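The long way round to the library

For most of my adult life I have lived in Piddale, a market town with a great many steps. There are steps up to the bank, steps down to the chemist, and two worn ones at the door of the Larkero, the café where I would happily spend every morning if they let me. I never noticed any of them until the February I began using a wheelchair, and then I noticed very little else.

The library was the one that hurt. It is 200 yards from my front door, and for a good while I could only get into it by ringing a bell at the back, beside the bins, and waiting for somebody to hear. They always came, and they were always kind – I want to say that clearly – but there is something about waiting by the bins at 60 that makes you feel like a delivery.

So a few of us got up a petition. We sat outside the Larkero in our coats, and people who had only stopped to ask the way ended up telling us about their mothers, their pushchairs, their bad knees. We had 584 names by the end, one of them belonging to a man of 81 who had given up borrowing books altogether and had never mentioned it to a soul.

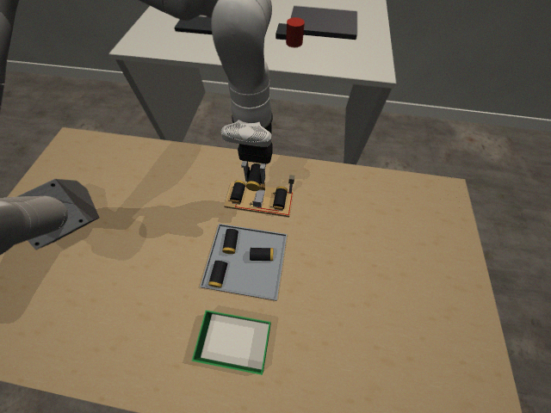 The ramp took longer than the petition, as you might expect. The first drawing was far too steep, and it was a small building firm over in Gasdale, Piątek, that suggested turning it along the side wall, where there was room for a gentle slope and a flat place to stop halfway. They also asked us what height we wanted the handrail. I can't tell you how much I liked being asked!

I go in at the front now, usually in the morning, and I take far too long choosing. The door is still heavier than I would like, and we are writing letters about that. After the door comes the bank, and after the bank, if I have any say in it, those two steps at the Larkero.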